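Speaker notes: A laundry robot in a shared workshop
Trinden evening talks, October. Speaker: Shayne Ellery

Slide 1. Hello
Thank the people of the Trinden workshop for the room. Say that I am a hobby builder and that I will speak slowly. Ask who in the room likes to hang up socks. Wait for hands.

Slide 2. The task
The robot must take a sock, bring it to the hanger, open a clip, put in the cuff and let the clip close. For a person it is a small job. For two arms with simple grippers it is many small jobs, and each of them can go wrong.

I started in Zeleldale with one arm on a kitchen table. One arm can hold the sock or it can open the clip. So I moved the project to the shared workshop and built it again with two.
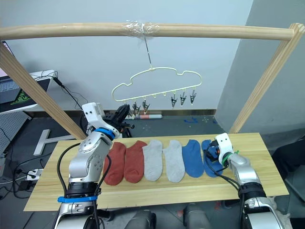
The table work was the easier half. We lay the socks flat, in pairs, with the cuffs to the back. My friend Tijani wanted to begin from a heap, as in real life. I said first flat, then heap. We are still at flat.

Slide 3. Why clips are hard
A clip on a hook is never still. You touch it and it turns. If the finger comes from the side, the clip swings away and the gripper closes on air. In our first full evening we made 53 tries and 12 were good. Say these numbers clearly, people like to write them down.

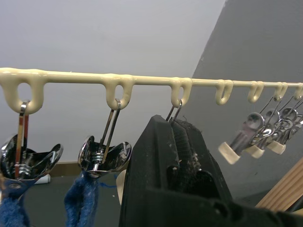
What helped most was patience in the program. After each touch the arm now waits before it looks again. It makes the whole run slower, and I accept this. A stronger grip did not help, it only pulled the hook up out of its loop.

Slide 4. Cameras at the wrist
The wrist camera is very good when the arm is slow and very poor when the arm is fast. I wanted to use every picture. Now the program throws away the blurred ones before it decides anything.

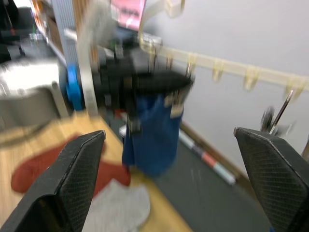
Wrist view with motion blur, gripper open, blue fabric hanging behind.

Ask here if there are questions about the cameras. If nobody asks, go on.

Slide 5. Two arms, one small space
Both wrists want to be at the same clip. In the beginning I planned each arm alone, and they met in the middle with a bad sound. Now one arm must ask for the space and the other one goes back first. Tell the story of the broken bracket in Drultisby, but keep it short. 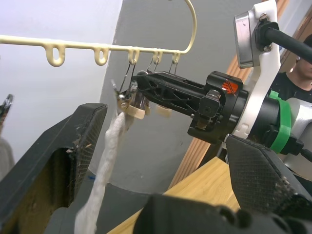
Lint is the other thing to mention. Socks leave fibers on the grip pads. I clean mine with a dry toothbrush before each session.

Slide 6. What is next
Start from a heap, as Tijani wishes. Try small towels. Make the waiting time shorter, step by step.

Leave 7 minutes for questions. The parts list is on paper by the door, please take one.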